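Prilside Fantasy Football – Support
Ticket: Draft board drops late-round picks after keeper import
Opened by: Iman Kettani
Category: Draft room / League settings
Status: Resolved

Iman Kettani, 9:40 pm
Hello, I am the commissioner of a league with 11 teams. We do a rookie draft in April with 7 rounds. This year I imported the keeper list from a spreadsheet, as the help page describes. Rounds one to four are correct in the draft board. From round five, the board skips the team Ustumell completely and gives its pick to the next team in the order. The owner is upset, and I understand him, because he traded a running back to get two picks in the late rounds.

What I tried until now:
Closed the draft room and opened it again. Same result.
Removed the team from the order and added it back. The order is saved, but round five is still wrong.
Tried another browser and also my phone. Same result.

I did not reset the draft because I am afraid to lose the trades.

Prilside Support, 10:15 pm
Hi Iman, thanks for the details. Please don't reset the draft. Can you tell us the salary cap of the league and the total shown for Ustumell under Team > Budget? Also, did any traded picks come in through the spreadsheet, or were they all entered on the site?

Iman Kettani, 10:32 pm
The cap is 2,000 points. Under Budget I see 2,375 for Ustumell, and this can't be right. He has only three keepers, and one of them is a backup tight end who costs almost nothing.

The trades were entered on the site, all of them. In the spreadsheet there were only the keepers. The other two teams that made trades, Matić and Fornero, have normal totals and all their picks.

I will attach the file. Please look at row 14, there I had to correct a name by hand. 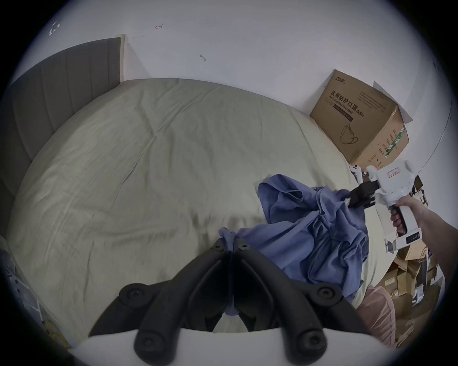 Attachment 1 of 2, added by Iman Kettani

Attachment 2 of 2: keepers_final.csv

Prilside Support, 11:05 pm
Thanks, the CSV opened fine. Row 14 has the same wide receiver as row 9, with a different spelling of his last name. The import matched both rows to one player and charged his salary to Ustumell two times. When a team is over the cap, the draft room gives it no picks after round four. This is the "Cap lock" option in your league settings, and it is on by default.

Please try this:
Go to League > Keepers and open Ustumell.
Delete the second entry of the receiver. Leave the first one.
Press Recalculate, then wait until the Budget page shows the new total.
Open the draft room as commissioner and choose Rebuild order. It keeps all trades.

Iman Kettani, 11:28 pm
I did the four steps. The total is now under the cap and Ustumell is back in rounds five, six and seven. His two extra picks are there also – one from Matić, one from Fornero.

One small thing remains. In round six the clock shows 0:00 for his pick, while all other teams have the normal time.

Prilside Support, 11:41 pm
The clock was saved while the team was locked. Open Draft > Timer, press Save without changing anything, and it will be written again for every team.

Iman Kettani, 11:50 pm
Yes, now the clock is correct. I wrote to the owner and he can make his picks. It would be good if the import gave a warning when a team goes over the cap, I looked for one and did not find it. You can close the ticket, thank you for the fast help.

Prilside Support, 11:56 pm
We've passed the warning on as a feature request. Closing this ticket now. Good luck with the draft!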